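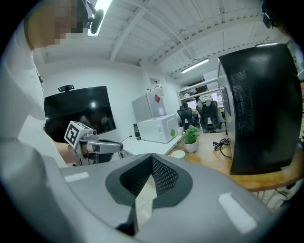
Last updated: Sat 6 January

When I moved to this country, I believed that my English was good. I had passed the exams, I read novels without a dictionary, and I could write a formal letter better than many people who were born here. Then my first neighbor said to me over the fence, "We should have you over sometime," and I went home and waited for the invitation. I waited until May.

I want to write today about small talk, which for me was harder than the grammar. In my language we do not have a good word for it. The nearest word means something like "empty speaking", and you can hear in it what my grandmother thought of people who did it. At home, if you ask a person how they are, you must have time for the answer. It can take the whole coffee.

So in my first job here I answered the question. My manager asked me in the elevator how I was doing, and I told him that I slept badly and that my sister was getting divorced. He was kind, but he looked at the numbers over the door the whole way. We had 9 floors to go.

After this I became too careful. I said only "fine, thanks" and then I stood silent, and I think people found me cold. Somebody told me later that in my first year she was a little afraid of me. I was only preparing the next sentence in my head, and when it was ready the subject had already changed.

The person who helped me was Irja Eskola, my teacher in the evening class. She was a foreigner too, with forty years of practice. She gave us a notebook and a strange homework: every day we had to write down one thing that a stranger said to us, and what we answered. We did not have to correct it. On Thursdays we read them aloud and laughed very much, mostly at ourselves. I still have my notebook. The first page says:

Woman at bus stop: "Cold enough for you?"
Me: "Yes, it is enough."

I see now that this is not a bad answer. But I remember that she turned to look for the bus.

What I learned slowly is that the words are not carrying much, and they are not supposed to. When the man in the bakery says that it looks like rain, he does not need my opinion about the rain. He is saying that he sees me and we are both standing there. For a long time I thought this was false. Now I find it quite gentle, to have something ready for everybody, also for a person you will never meet again.

Some things are still difficult. I do not know how to finish. Here people have a special way, they say "well" or "anyway" in a lower voice, and both understand that it is over. I notice the "anyway" too late, and I ask one more question, and the poor person must begin again. On the telephone it is even worse - there I sometimes say goodbye 6 times.

Last week I was home with my mother, and in the pharmacy I said to the girl at the counter that she must have had a busy morning. She stopped with my mother's pills in her hand and asked me why I thought so. My mother apologized for me in the street afterward - to me, I mean, she apologized that the girl was rude. I told her the girl was not rude at all. Then we went to buy fish.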